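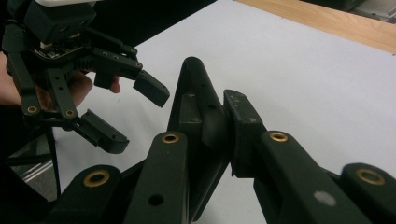
One reader of the April column wrote that hand-held grippers are a way of avoiding the robot, and that a demonstration recorded without the arm should not be called a robot demonstration at all. Teleoperation, the letter went on, at least records what the machine can do.

I accept the second claim and reject the first. A teleoperated demonstration is feasible by construction. Every pose in the log was reached by the arm, at a speed the arm could hold. A person holding a gripper is under no such limit, and will reach around a box with a wrist angle that no six-joint arm on a fixed base can copy.

The cost of that guarantee is paid in hours. On the Durix bench we logged 300 teleoperated episodes of one insertion task. In the same working time, hand-held tools gave 700. After replay against the arm's joint limits, 497 of those remained. The rejected ones were easy to find and cheap to discard.

There is also the matter of touch. Most remote setups return little or no force to the operator, who compensates by slowing down and watching. The pauses go into the data, and the policy learns the pauses. With the tool in the hand, contact is felt through the linkage - imperfectly, but soon enough to correct a bad grasp.

Two-handed work widens the gap. Coordinating 2 remote arms takes practice that few operators get.

My preference is for hand-held collection first, with a feasibility check before training, and teleoperation kept for corrections on the real arm. The Skareck group does it in the opposite order. I would like to see their rejection figures.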